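About Norero

Norero is a small company that writes software for old phones. We make a launcher, a backup tool and a set of update notes that people seem to read more than either. If your phone was announced on a stage with a lot of dry ice and then forgotten by its manufacturer two years later, you are the sort of person we had in mind.

How we got started

Derek Goodall bought a phone he liked. It got one major update, which moved the clock to the other side of the screen, and then it got silence. Derek wrote to the manufacturer and received a reply thanking him for his interest in their tablets. He spent the next winter learning how to build the update himself, and by April he had a version that could do everything except make calls.

He posted it on a forum anyway. Sorin Radulović downloaded it, fixed the calls, broke the flashlight and sent it back with a long message about the state of Derek's code. They have been in business together ever since, and the message is still pinned in our group chat.

The name came from a typo in the first build. By the time anyone noticed, it was on the invoice for the web hosting.

What we make

Jaster is our launcher. It replaces the home screen on phones that have become too slow for the one they came with. There are no animated wallpapers in it, no news feed and no assistant that wakes up when you say something that sounds a bit like its name. People write to ask when we will add these things. We keep a list of the requests, and it is a long list.

Nokham is the backup tool. It copies your messages, photos and call history to a computer you own, using a cable. We know about the cloud. Nokham was Sorin's idea after he lost four years of text messages to a phone that reset itself in his coat pocket, and he remains touchy on the subject. The current version is much faster than the first one, which could be outrun by a person copying the messages down with a pencil.

Qian is the part you don't see. It's the test system that installs every new build, opens every menu and writes a report before we let a human near it. It runs overnight and finishes at 5:40 in the morning, when it sends Derek an email. He has asked Sorin to change this. The ticket is open.

At last count we supported 846 phone models, including a few that we suspect exist only as a box in somebody's closet. We've had bug reports for most of them. One model has a single registered user, who writes to us every time there's a release to say that it works fine, and we would be lost without him.

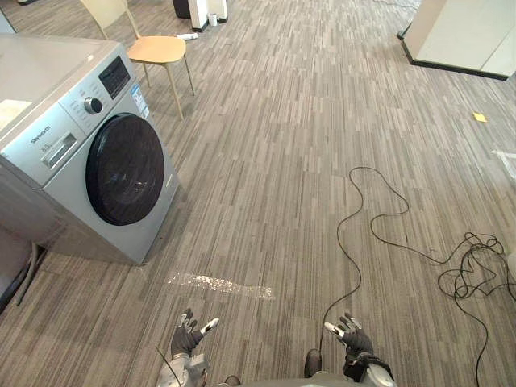
How we work

There are 6 of us. Two write code full time, two handle support and also write code when support is quiet, one keeps the website and the accounts going, and one does testing on the phones that Qian can't be trusted with, mostly the ones with sliding keyboards.

We release when a version is ready. For a while we published a schedule, and looking back through it now is a humbling way to spend a lunch break. The beta channel has 400 places in it, and it fills up quickly, so if you'd like one, put your name down on the sign-up page and please tell us the exact model number. "The black one" has been tried.

Betas are betas. Alarms may not go off. We once shipped a build in which every contact's photo was replaced by the photo of the contact above them in the list, and a surprising number of testers wrote in to say they preferred it. Don't install a beta on the phone you use for work, or on your mother's phone, unless you enjoy visiting her.

Support is answered in the order it arrives, by a person who has used the product. You will get a reply in plain English, and it may include a question you've already answered. Sorry. We read on phones too, and they're old ones.

How we make money

Jaster is free. Nokham costs a small one-time fee after the first 200 files, and that pays for nearly everything else. We don't run ads, and we don't sell anybody's data. A man called once to ask whether we would consider it, and Derek kept him on the line for some time describing the history of the charging port.

We have no investors. We had a meeting with one, who asked what our plan was for when people bought new phones. We said we'd wait a couple of years and then support those as well. He wrote that down, but we didn't hear back.

Working with us

We aren't hiring at the moment. We do take translations, bug fixes and working phones with intact screens. Please write before mailing any hardware, take the battery out if it has started to look like a pillow, and don't mail that battery to us or to anyone.

Press inquiries go to Derek, in the afternoon.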